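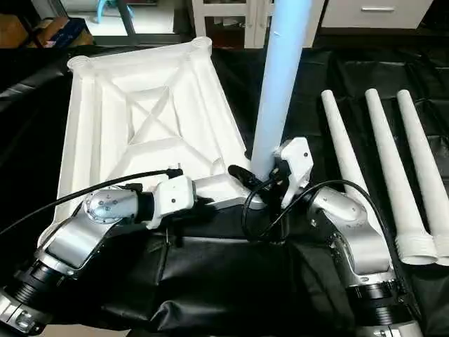 Two arms at work on a white plastic assembly, with a black cloth over the table.

Cavent Rail Bag, 2 compartments

The Cavent is a soft travel bag made for long train journeys, sold by Gralley. It fits under the seat or on the overhead rack of most regional trains, and it stands upright by itself in a corridor, useful when the train is full and you are stuck by the door until Plistitz.

The main compartment opens flat like a suitcase. The second one is at the front and takes a water bottle, sandwiches, a book and tickets, so you can leave the rest zipped up. There are 6 pockets in all, two of them with zips. The back panel has a sleeve that slides over the handle of a wheeled case.

The shoulder strap can be taken off. The handles are padded and long enough to go over a winter coat. The cloth is polyester with a coating on the inside — it will keep out a shower on the platform but it is not a dry bag, so put papers in a plastic folder if you expect heavy rain.

Wash by hand in cool water and hang up to dry. Do not tumble dry.

Colours: dark blue, grey, rust. The rust is out of stock until July.

Guarantee: two years on zips and stitching. Keep your receipt. Orders are sent from our Plistitz shop. The last batch was 200 bags and we do not hold spares of the strap, though the one from the older Dalisay bag has the same clips and will fit.

Comments

nightsleeper
Took mine on the overnight to the coast. Fits at the foot of the top bunk with room for shoes next to it. Zip is a bit stiff at the corners.

marrowfat
Does the front pocket take a one litre flask? Mine is quite wide.

Gralley shop
A narrow one, yes. A wide one has to go in the main part.

twochanges
Had the Dalisay before this. Prefer the Cavent — but I miss the outside ticket pocket.

Last updated: May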